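Killano laundromat to stay open under new lease

01/04/2024

Killano's only laundromat will keep its doors open after the owner signed a new lease on the Camargo Street shop.

Kátia Nogueira, who has run the business for 7 years, had told customers in summer that she might have to close when the old lease ran out. A petition at the front counter gathered 588 signatures.

"A lot of people in the flats out the back haven't got room for a machine," Ms Nogueira said. "They would have been driving to Zutanwood, and that's 54 kilometres."
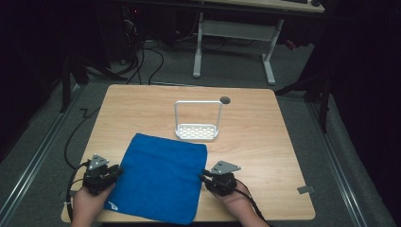 A folded blue towel on a wooden table.

The new lease costs an extra $400 a month. The price of a wash will go up in April, but the dryers will stay the same. Service washes, with folding, will still be taken until noon.
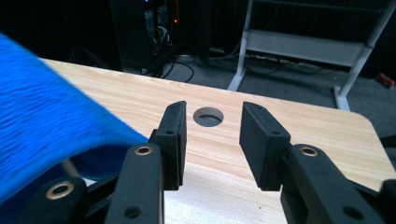
Shire councillor Shahla Nikzad said the town's caravan park also relied on the shop during the picking season, when its own two machines could not keep up.

Resident Edileuza Mendonça said she was pleased but would like to see longer hours. The shop now shuts at 6pm. Ms Nogueira said she would look at a later close once the two oldest washers had been replaced.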